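Talk notes, Plallow neighborhood garden night, 5/2/19
Composting when you've only got a small yard

Opening. Say hi, wait for the folding chairs to stop squeaking. Tell them I've been composting for years and killed my first pile completely (slimy, gray, smelled like a swamp, my own dog wouldn't go near it!). Get the laugh, move on.

Show of hands: who has a pile now? Who had one and gave up? Talk mostly to the second bunch.

Part 1, greens and browns. Greens are kitchen scraps, grass clippings, coffee grounds. Browns are dry leaves, shredded cardboard, straw. Most people who quit had way too many greens, me included, since that's what comes out of a kitchen every single night. I go by volume: 3 buckets of browns for each bucket of scraps. You can be sloppy about it. If it stinks, add browns and turn it. If it just sits there like a bag of old leaves, add greens and some water.

Mention saving leaves in the fall! I stuff mine in trash bags behind the shed and I'm still using them in April. Ask the people on the Hunt Street side about their oaks, they always have too many.

Part 2, bins. Slow down, this is where the questions start. I've got two going. The black one is a Genik tumbler, easy on my back but it fills up fast and then you have to stop feeding it. The other one is just pallets wired together, and it makes nicer compost, I have to admit. If you only have room for one, get whatever you'll walk out to in the rain.

Part 3, what stays out. Meat, cheese, greasy leftovers, cat litter. Weeds that have gone to seed (I've planted my own bindweed this way, tell the bindweed story if there's time, keep it short). Eggshells are fine, crush them or you'll be finding them forever.

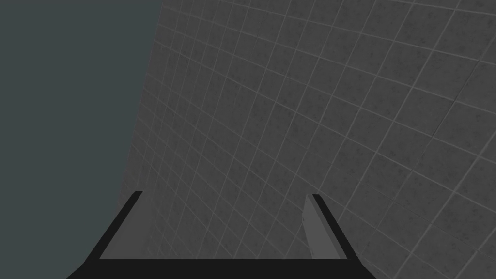 How do I know when the compost is ready?
When it's dark and crumbly, smells like dirt after rain, and you can't pick out what went into it. Bits of twig are okay, just toss them back in the pile.

Part 4, using it. An inch or two on top of the beds in spring, no digging needed. A couple of handfuls in each tomato hole. Don't start seeds in it straight, mix it with something lighter first.

Pass the sample jar around. Tell them the lid is loose!

Wrap up with the swap table, then remind everybody the leaf bags by the door are free and they should take some home tonight.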